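From: Sobia Jafri
To: bukside-newsroom list
Date: 11/24/18
Subject: Re: [bukside-newsroom] Do we keep the comments open?

Sorry, been on trains. Replying to the whole lot in one go, and typing on my knee so forgive the spelling.

> On the comments question, I think we're all dodging it. We had 266
> comments on the Mundgate bus piece and I'd say I learned something
> from a handful of them. The rest was three blokes having the same
> row they have under everything. I spend my evenings moderating it.
> My vote is shut the comments, leave the letters page open, and
> push people to the Facebook page if they want a scrap. Hovari can
> switch them off at their end, they said it's one setting.
>
> Also what is happening with the newsletter? Are we doing it
> weekly or not? I keep telling readers "soon".
>
> R. Shaikh

Right.

Comments first. I don't want to shut them. I know, I know, I'm not the one up at night deleting things, and if you want to stop doing it then stop, you've done it for long enough and I mean that. But two of our last five proper stories started under an article. The surgery phone line one was a woman in the comments saying she'd rung 63 times in a morning. We rang her back, she had the call log, and that was the story. She would never have written us a letter. She'd have put it on Facebook in the Mundgate Mums group and we'd have seen it a week later, if at all.

Which is my main worry with "push them to Facebook". Every time we do that we hand over the conversation and then have to ask nicely to see it. Look at what happened to our page in October. Same number of posts, same sort of posts, and the reach fell through the floor. We didn't change anything. They did, and we found out by looking at the graph. I'd rather have a grumpy little comments section that belongs to us.

What I'd propose instead:

Comments open on news only. Off on court reports (should have been off anyway, legally I get the shivers every time), off on deaths, off on anything with a child named in it.

Close each one after three days. The rows nearly all start late. Whatever is useful comes in the first evening.

First-time commenters held until someone has looked. Regulars go straight up unless they've been warned. Hovari say their system does this already and we've just never turned it on. I've asked them for the instructions, no reply yet, will chase.

And the three blokes get an email each. From me, I don't mind. A polite one. If it carries on they're out for a month. One of them is a good source on planning, so I'd like to keep him if poss, but not at any price.

Moderating on a rota. I'll take two evenings. Need other people to say which ones they can do, and please say it on the list and not to me privately or I will lose it.

Newsletter. Yes weekly. I think we should stop fussing about the design and send the thing. We have 600 people signed up who have had nothing from us except the "thanks for signing up" message, some of them since the summer. That's embarrassing. If you gave me your email address and I said nothing for months you'd forget who I was and mark me as spam, and quite right.

Plain text or near enough. Five links, a line under each saying why you'd care, what's on at the weekend, one reader letter. No big picture at the top. I tested the fancy version on my mum's tablet and it took an age to load and then the button went off the side of the screen.

I did a test send to 70 of them last week, the ones who ticked the box for trying things out. Most opened it, which is much better than we get from anything on the page. A few wrote back as well! One to complain about the parking story, one asking if we could do the tide times. We're nowhere near the sea but there you go.

Things I still need for the first proper one:

- a subject line that isn't "Bukside newsletter no. 1"
- someone to check the unsubscribe link works from a phone, mine is playing up
- the what's on list by lunchtime the day before, please, not the night before
- toy appeal blurb, two sentences, with the drop-off times.

On the question of whether we put adverts in it. Not yet. I don't want the first thing they ever get from us to be a sofa sale. Ask me again in the new year when we know how many stick with it.

On the survey. I've read the answers now, all of them, and the thing that came up over and over was people saying they don't know which stories are ours and which are ones we've picked up from elsewhere. Fair cop. We say "Bukside reporter" on half of them and nothing at all on the others. Can we please just put a name on everything we've written ourselves, and say where it came from when we haven't. It's a two second job when you file and a nightmare afterwards. I'll go back and fix the October ones, not doing further back than that.

Photo, shout if it won't open:

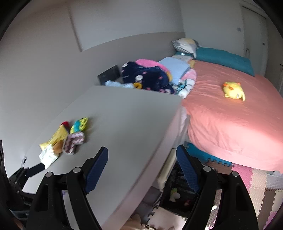 Soft toys and packages on the desk.

Last thing, the login for the Hovari dashboard. There are at least two people still using mine. I don't mind who it is but I'm changing the password tonight, so if you get locked out that's why, drop me a line and I'll set you up with yor own.

Will try and look at replies tomorrow. If you're dead against the comments plan say so before I send those emails.

Sobia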